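Posted Apr 27, 2018 | By the Grullura build group
14 shares | 3 comments

4. Simulation and Wrist View

4.1 Setup

The arm described in Section 3 was assembled on a shared bench in the Adamczyk workshop, which is open to members in the evenings. Bench time was limited, so most of the control code was written and tried in simulation first. We used Trokex, a small simulator kept by the workshop, and ran it on a desktop computer at home. The model of the arm was made from the same drawings used to cut the parts, and the joint limits were copied from the motor settings file.

The simulated wrist carries one camera, pointed along the gripper toward the fingertips. We did not add a second, fixed camera. A fixed view would have made some of the tests easier, but the home build has no good place to mount one, and we wanted the two setups to match.

Furniture in the simulator was kept plain. Wooden surfaces use a dark reddish-brown texture, and the gripper and some other parts are plain gray. Lights were left at the Trokex defaults for the first batch of runs.

4.2 Close-range views

The approach routine, called Gandance in the code, moves the wrist toward a flat target and uses the borders of the target to correct the heading. It works from edges only and makes no use of color. At long range this is a simple problem. At close range the target can run past the top and bottom of the image, and only its left and right borders are left to work with. Figure 5 gives a view of this kind. 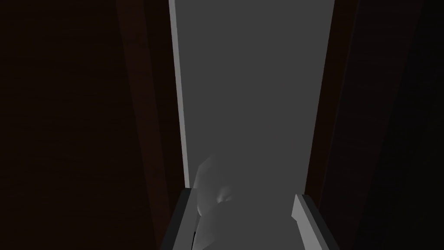 Figure 5. Simulated wrist view with a gray panel between dark wooden surfaces. The two gripper fingers are spread apart at the bottom.

Two points about such views affected the design. First, the borders of the panel lean inward toward the top, so a routine that looks only for upright lines will miss them or give them a low score. We widened the allowed angle by 8 degrees on each side. Second, the light strip along the left side of the panel has two long edges of its own, and either one can be taken for the border. Gandance now keeps both as candidates and picks the one that agrees better with the last accepted view.

The fingers also produce strong edges. Their pale top faces stand out against the darker sides, and in early code these lines were sometimes matched to the target. We added a mask over the lower part of the image – a fixed shape, drawn once by hand for the open gripper. It has to be redrawn if the fingers are changed.

4.3 Runs

We made 700 simulated approaches with the default lights and kept 2,078 wrist views from them for tuning. Views were saved at set distances, and not every approach reached the closest one. The same views were used for all later versions of the edge code, so that changes could be compared directly.

Dark areas remain a weak point. Where wood is close to black, its outline is hard to find, and the routine falls back on the panel borders alone. Raising the light level in the simulator helps, but the lamp over the shared bench is not very bright either – we chose to leave the level as it was and accept more rejected views.

The mask and the angle limit were moved to the real arm in February without changes. Camera settings had to be set again by hand, as described in Section 5.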